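The woman who runs the lost-pets page for Plidthorpe has 300 unread messages and would like it known that most of them are about the same cat.

"He isn't lost," she says. "He has two families. I've told both of them."

Her page lives on Clatedico, the neighborhood network that began pushing local alerts to the top of members' feeds in May. Post a missing dog now and everyone within 6 miles sees it before they see their own cousins. She had asked for this for years, and she is still deciding whether to forgive herself. 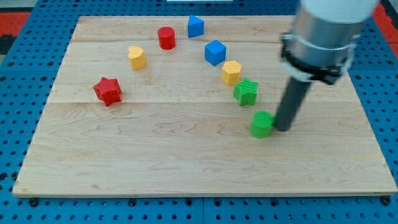 "The first Sunday, a beagle got out over in Ploveck," she says. "I had 200 sightings by lunch. If they were all right, that dog was doing 40 miles an hour."

The beagle was under the owner's porch. A neighbor with a flashlight and no account found it.

She does like the new mute button, which lets members silence alerts overnight, and she admits that reunions are up. What she wants next is a way to close a post once the animal is home. Clatedico has told her it's on the list.

"So is the cat," she says, and goes back to her messages.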